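Markimgate Heritage Trail: Progress Report to the Funder

7 August period, Year 2

Work on the walking trail through the old quarter of Markimgate has continued in line with the agreed plan. Of the 19 information panels, almost 60 per cent have been installed. The remainder are with the printers, Keltton, and will be delivered in two batches.

Access to the bell tower of the Ó Conaill Chapel has been secured for guided groups. The stair has been fitted with a new handrail, and groups will be limited in size until the upper landing has been inspected.

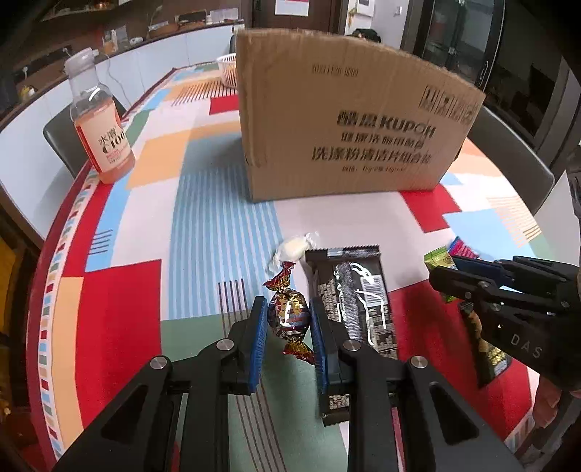 The Chapel's trustees have replied that they are content with these terms, but would prefer the tower to close to visitors during services. The opening hours have been amended accordingly.

The audio guide, supplied by Zusix, is available in 4 languages. Two recordings require correction where street names have changed.

The third instalment of the grant is requested on the existing schedule. The full trail is due to open in November.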